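# mernska-recipes

Plain-text recipes from the bakery Jarmila Havlíček ran in Mernska, typed up from her notebook and mostly converted to units a person can use. There are 29 of them. Her notebook claims 30, but two are the same rye loaf on different days, one of them a bad day.

## What's in the folder

- `breads/` has loaves, rolls and buns
- `sweet/` has everything with poppy seed, plus one cake
- `notes/` has Jarmila's remarks, translated as politely as I could manage

Each recipe is one `.txt` file. Weights are in grams. Oven temperatures are in Fahrenheit, and where the notebook says "hot" the file says `hot`. I asked her what it meant and she said "not warm."
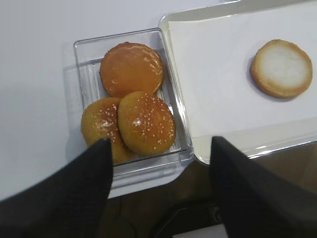
Quantities were written for a shop, so every file has a `yield` line at the top. Check it before you start. The plain roll recipe makes 200, and Marion Drummond found this out on a Saturday with a home oven and one bag of flour. Her scaled-down versions end in `-small` and have been baked at least 2 times each.

## Scaling

`scale.py` divides a recipe by whatever number you give it:

 python scale.py breads/plain-roll.txt 10

It will happily tell you to use 0.4 of an egg. Round up. It does not touch baking times, so a smaller loaf needs you to go and look at it.

## Known problems

- `vorach-loaf.txt` lists salt twice. Use the first one.
- The sourdough file assumes you already own a starter and are on good terms with it.
- `sweet/cake.txt` has no flour. I am waiting for a reply about this.

## Contributing

Fixes are welcome. Please bake the thing before correcting it. Pull requests that replace lard with coconut oil will be read aloud to Jarmila, and I'll pass along her answer.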